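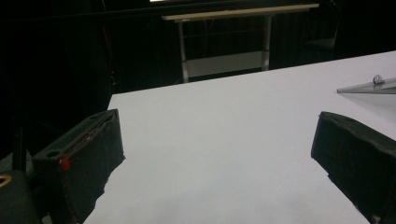 Minutes, Trnka Street Community Garden, spring meeting

May 5, 2024

Taken by me, Wendy Catterall, because I was the one who had a pen. If I got your words wrong, tell me before the next meeting and I'll fix them.

Present: Fiorella Fabbri (running the meeting), Igor Brabec, Hedvika Šťastný, Oldřich Koubek, me, and most of the people from the plots along the back fence. The Hestura Road plots sent their apologies, as they had the plumber in.

1. Last meeting's minutes

Fiorella read them out, fast. Igor asked for one change: he never agreed to build the new cold frames, he agreed to "look into" building them. I've changed it. Everybody was fine with the rest.

2. Water

This took up most of the meeting, so get comfortable. The bill for last season came to $735, a good deal more than we had set aside, and Fiorella passed it up and down the table so we could all be unhappy together. Oldřich thinks the old hose joint by the compost bays is leaking underground. He has noticed that the nettles there grow much better than anything he has planted on purpose. Igor thinks it's the sprinklers, and that people turn them on and go home. There was some back and forth on this (I may have left a sprinkler on once, and I said so, and I would like that to count for something).

What we agreed:

Oldřich will dig down to the joint and take a look before anyone pays for anything.

Sprinklers are off limits until we know more. Watering cans and hand-held hoses are fine.

Hedvika will get a price for two more rain barrels from Varkitz. She bought hers there and likes it, although the lid blows off.

I asked if we could water in the evening instead of at noon, and Fiorella said that has been in the rules all along. So please read the rules. I'm going to.

3. Plot fees

Fees stay at $200 a year for a full plot. Fiorella wanted to put them up by $10 to cover the water, and we talked it over for a good while. The back fence people felt we should find out about the leak first, and I have to say I agreed with them. We voted and the increase didn't pass. It comes back in September if the next bill is just as bad.

Hedvika asked whether half plots could pay in two parts. Yes, as long as the second part comes in by the end of September.

4. Tomato seedlings

My favorite item! Hedvika has started far too many tomatoes again and her windowsills are full. She has a big red slicing kind, a small yellow one that her kids eat straight off the plant, and a striped one she can't remember the name of. Anyone who wants some should bring their own pots or a tray. She's asking for nothing, but if you have spare basil she wouldn't say no.

Igor warned us all not to plant out too early. Last year he lost a whole row to one cold night and he still isn't over it. Oldřich said he always plants out early and has never lost any. We moved on.

5. The shed

The lock sticks. Lift the door a little while you turn the key and it goes – I tried it after the meeting and it does work. Igor will bring oil.

There are also five garden forks in there with no names on them, and Fiorella would like them claimed. Anything still unclaimed at the next meeting becomes a shared tool. The Skernetti mower stays where it is, and please fill it up again if you use the last of the gas. You know who you are, and so does Oldřich, who had to walk home for the can.

6. Slugs

Everyone has them. Beer traps work for Hedvika, crushed eggshells don't work for anyone, and one of the back fence people goes out at night with a flashlight and a bucket. We didn't ask what happens to the bucket. Please don't throw them over the wall, as the neighbors have written to us again.

7. Summer supper

We do want one. Long table down the middle path, everyone brings a dish made from something they grew, or at least something green. Fiorella offered her folding chairs and I offered potato salad. Date to be picked once people know when they're away. Igor would like it written down that he isn't doing the grill by himself this time, so it's written down.

8. Anything else

The gate to the lane was found open twice last week. Please pull it until it clicks.

Oldřich has a wheelbarrow to give away, with a flat tire but a good tub.

I asked who is doing the minutes next time. There was a long silence and then Hedvika said she would. Thank you, Hedvika!

To do before next time: Oldřich, hose joint. Hedvika, barrel price. Igor, oil for the lock and a proper answer on the cold frames. Fiorella, pay the water bill. Me, type this up and pin a copy inside the shed door.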